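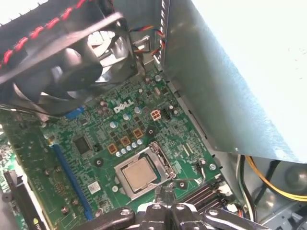

Inside a desktop computer, with the green motherboard and case fan.

About us > Who we are
Search this site Enter keyword Go

Cluden Adult College

Cluden Adult College provides part-time and evening education for the people of Grultham and the villages nearby. We offer courses in bookkeeping, English, mathematics, office skills and computer upkeep, and we teach 1,210 learners each year at 9 centres.

Our main building on Beltier Road is open until 9 in the evening during term. Classes are kept to 16 learners, and most require no earlier qualification.

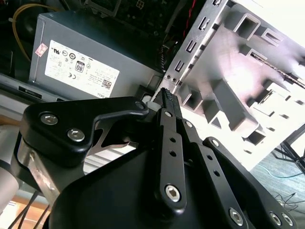

Fees are set each September and are the same at every centre. Learners who receive certain benefits pay nothing, and others may spread the cost over the year. The fee covers the use of all equipment, including desktop computers with the chassis opened up, as shown, for those on the upkeep course. Books remain the property of the college and should be returned to the library before the end of term.

The library holds 2,000 titles and is open to former learners as well as present ones – a reader's card may be requested at the front desk.
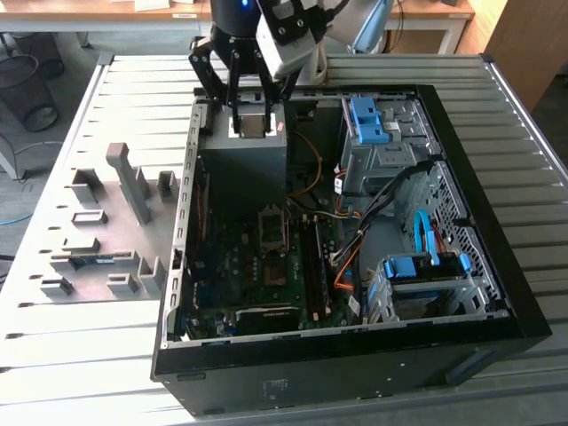 Our staff

The Principal, Matilde Fonseca, is responsible for teaching and standards. Ilaria Mazza is Head of Learner Services and deals with admissions, fees and requests for support. Tutors are appointed for their experience in the trade or subject they teach, and all hold a recognised teaching award or are working towards one.

Complaints should be made in writing to the Principal at the Beltier Road address.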